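Against sorting bricks by colour

Every few months someone gives me a set of stacking drawers and tells me it will fix the brick problem. I have been given three lots now. They are in the loft. The bricks are in a bin, and I think that is where bricks should be.

I know this is a minority view. Rutilio Orozco, who lives two doors down and has children the same age as mine, keeps his in 28 small drawers, labelled by colour and then by size. It looks very good. His children can find a yellow piece in a few seconds. They also stop playing half an hour before tea so that everything can go back in its drawer, and most evenings it is Rutilio who finishes the job.

My complaint about colour in particular is that it is the wrong thing to sort by. A child looking for a part is nearly always looking for a shape. A drawer full of red hides the one red piece you want among all the others. In a mixed heap, a small blue brick shows up well against the yellow and the white. Anyone who has searched a whole drawer of black parts for a hinge will know what I mean.

Then there is the question of what happens to things that are already built. Sorting by colour means breaking everything up. Three bricks pressed together in three colours belong in three drawers, so they have to be pulled apart, and the person who pressed them together may have had plans for them. Arthur, my youngest, once cried for most of a Sunday over a tower of 16 bricks that his grandmother had kindly put away for him.

The rule in our house is short. Loose bricks go in the bin. Small stacks go in the bin as they are. Anything with wheels or tracks stays out until its maker says otherwise. It takes four minutes on an ordinary day, and a five-year-old can do it without help.

Toy bricks on a table, with a blue bin and a small digger among the things out:
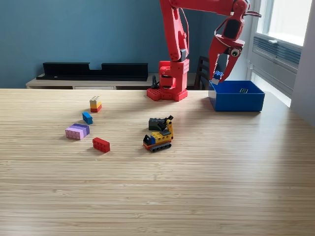
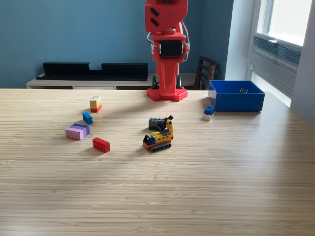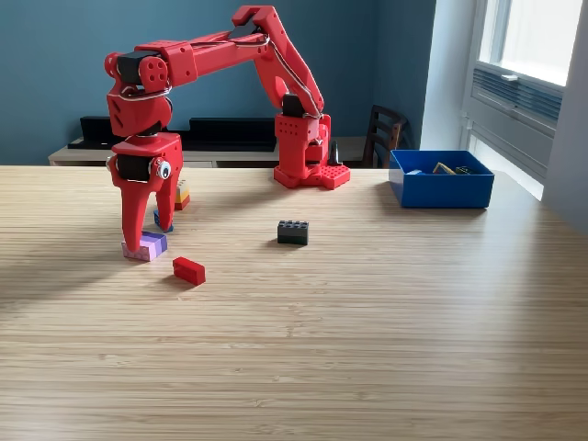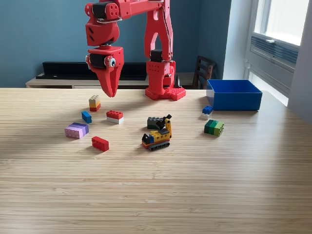 I would not break up a digger to save shelf space. It takes up less room than a mug, and it gets played with again the next morning, which the pieces in a drawer often do not.

The best argument against me came from Mohammed-Awal Ackah, who ran the Saturday building club at Kiltstead for years. He said a bin works for one family and fails for 30 children, since they all want to dig in it at once. He is right about that. At the club he used shallow trays, one to a table, with everything mixed, and he only kept wheels and windows apart. I could live with that system. It sorts by what a piece does, and it leaves the colours alone.

A shallow bin is better than a deep one, by the way. In a deep one the small pieces sink and the whole lot gets tipped on the floor.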